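Canell Outbreak Reporting System
User guide for local health offices

Section 4. Entering and sending the case counts

Please read this section before you send your first report. It explains how a local office enters the new cases of a notifiable infection, and how the numbers go from your office to the Vulau regional desk.

Before you begin

You need your office code, your password and the signed laboratory list for the reporting period. If you have only a telephone message from the laboratory, do not enter the cases as confirmed. Enter them as "probable" and change them when the list arrives.

4.1 Opening a new report

1. Log in and choose Reports, then New.
2. Select the infection from the menu. The menu contains 29 infections. If the one you need is missing, choose Other and write the name in full, without short forms.
3. Select your district. Offices in Lashari must also select the sub-district.
4. Check the reporting period at the top of the page. It changes by itself at midnight.
5. Press Save. The report now has the status Draft.

Note: A draft can be seen only by your own office. The regional desk cannot read it.

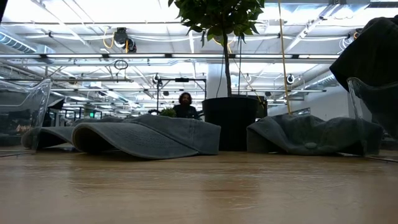

Three grey caps on the wooden table, with clear chairs at the sides.

4.2 Entering the cases

1. Open the draft and press Add cases.
2. Write the number of new confirmed cases in the first box and the number of new probable cases in the second box. Do not add the cases of earlier periods. The system makes the total for you.
3. Fill in the age groups. The sum of the age groups must be the same as the number of new cases, confirmed and probable together.
4. If a person lives in one district but was tested in another, count this person in the district where he or she lives.
5. Write zero when there are no new cases. An empty box is read as "not reported", and your district will be shown in white on the map.

Caution: Do not use a comma or a space inside a number. Write 1000 and not 1,000. The older version of the form reads the comma as the end of the number and will save your entry as 1.

4.3 Correcting a number

Sometimes a probable case becomes confirmed, or a case is removed after a second test. You can make a correction also after the report was sent.

1. Open the sent report and press Correct.
2. Change the number and choose a reason from the list.
3. Press Save, then Send again.

The old number stays in the history. For example, if the total for Julow was 141 and you remove 2 cases, the map will show 139, and both totals can be read under History.

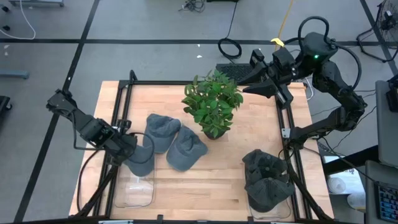

Corrections which make the total smaller must be approved by the regional desk. Until this is done, the map shows the old total with a small star.

4.4 Sending the report

1. Press Check. Boxes with a mistake become red.
2. Correct the red boxes and press Check again.
3. Press Send before 16:00. Reports sent later are included in the map of the following day.
4. Wait for the receipt number and write it on the laboratory list.

Caution: Do not write names, addresses or telephone numbers of patients in the Comments box. Comments are visible to all offices in the region.

If no receipt number appears, do not press Send a second time. Log out, log in again and look at the status of the report. If it is still Draft, repeat from step 1.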